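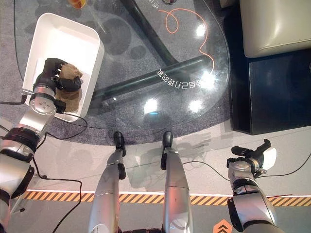
4.2 Abandonment and the Unfinished Book

Figure 3. Grasp on a crumpled paper bag inside a white bin, glass tabletop.

Readers lie about finishing books, and they lie most fluently to librarians. Our second measure therefore set self-report aside and used the loan diaries kept by patrons of the Brokamdale branch, in which each borrower noted the page reached at the end of a sitting. The diaries yielded 1337 usable entries. A further set was excluded on grounds of illegibility, and one because its author had reviewed the branch's parking instead.

Following Juhl and Matić, we treated a book as abandoned when no entry was made for three weeks and the loan was not renewed. Kelemen has objected that this definition punishes the slow reader of long novels, a group to which she cheerfully admits belonging. We reran the analysis with a window of seven weeks. The number of abandoned titles fell, the ordering of genres did not change, and Kelemen has still not returned her copy of the Brynjólfsdóttir trilogy.

Literary fiction was given up earliest, usually before the end of the second chapter. Crime was given up late or never. Memoir behaved oddly: borrowers tended to stop just after the author's childhood, at the point where the favourite aunt dies and the career begins. Jaramillo describes a similar dip in his Nillden sample and attributes it to a loss of sympathy. We are inclined to blame the careers.

Yearly totals were a poor guide to any of this. Patrons who recorded a reading goal in the front of the diary did finish more books than those who did not, but the books were shorter, and in December they were much shorter. One borrower met her target in the final week with four picture books and a guide to pruning. Under our coding rules all five count, and we see no honourable way to remove them.

Re-reading raised a separate difficulty. Michalík codes a re-read as a new title; Juhl ignores it altogether. We coded it as new only when the diary showed a fresh page one, a compromise that pleased neither of them. The effect on the totals was small, except among readers of Likilness, the branch's most borrowed fantasy series, who start again at the first volume whenever a new one is announced – and, to judge by the dates, whenever one is delayed. Their diaries are analysed separately in Section 4.3.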